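Last updated: April
Print this page | E-mail this to a friend

Owls, a wrong turning and a very cold flask of tea

So I finally did the owl walk! I've been going on about it since before Christmas, and several of you have asked (my sister twice) whether I'd chickened out. I hadn't. The first one got called off for wind, the second one I had a cold, and then on Friday it all lined up and off I went to Brouwer wood with my good boots and my bad torch.

The walk is run by Anouk Visser, who has been going round that wood at dusk for years and knows which trees are worth standing under. There were 12 of us, which felt like a lot of feet on a gravel path, but once we were past the gate everybody went quiet without being told. We met at half past six and it was still light enough to see a few rooks going over, plus a jay making a fuss in the hollies.

I should say I'm not much of an owl person. Garden birds, yes. Ducks, yes, because they stay put. Owls I mostly know from lying in bed with the window open, wondering which one that was. I'd always thought a tawny said "tu-whit tu-whoo" all in one go, but you're often hearing two birds, one doing the sharp "kewick" and another answering with the wobbly hoot. I must have read that before and forgotten it, but standing in a dark wood with one on either side of you it does go in.

We had the first one before we'd even got to the pond. A female, Anouk thought, calling from the big beeches. Then nothing for ages. My hands got cold, I poured some tea, the tea was also cold (the flask has had it, I need a new one) and a man behind me started whispering about his knees.

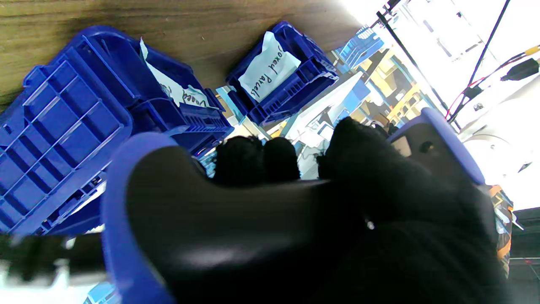 And then the male started up, so close that I ducked! I couldn't see him at all to begin with. Ineke De Haan, who I'd got chatting to in the car park, took hold of my sleeve and sort of aimed me at him. He was on a bare branch, hunched up like a loaf, and he let us look for a good minute before he dropped off the branch and went. Not a sound out of him. I know everyone says that about owls, but I was right underneath and I didn't hear so much as a flap.

After that we did the long loop by the field edge, hoping for a barn owl. No luck there. There's a pair that hunts along the Flivard ditch most evenings, apparently, but they'd either been already or weren't in the mood. We did get a woodcock, going over the ride in that odd creaky way, and I was more pleased with that than I let on. It's number 51 on my list for the year, and yes, I know some people had 51 by the second of January. I'm slow and I like my breakfast.

I then managed to take the wrong path back, because I'd stopped to tie a lace and followed what I thought was the group and was really a couple out with their spaniel. Nice people. They walked me round to the car park.

If you fancy going yourself, wear more than you think you need. I had two jumpers on and wanted a third. Leave the noisy waterproof trousers at home, as somebody had a pair on and we could hear every step he took. Binoculars are worth having for the first half hour or so, and after that they just bang about on your chest. I took my little Zirkik pair and they were fine, though I've been looking at the bigger ones in the shop at Plollance and they're 285, so that's staying a daydream for now.

Anouk says the young should be out of the nest before long, and you can hear them begging from up to 40 metres away on a still night, a sort of wheezy squeak like a gate. I'm going back for that. I've told Ineke I'll pick her up on the way, and she's bringing the tea.

Oh, and the blue tits have gone into the box by the shed, not the new one I spent all that time putting up. Typical. More on them next time.

12 comments | 40 shares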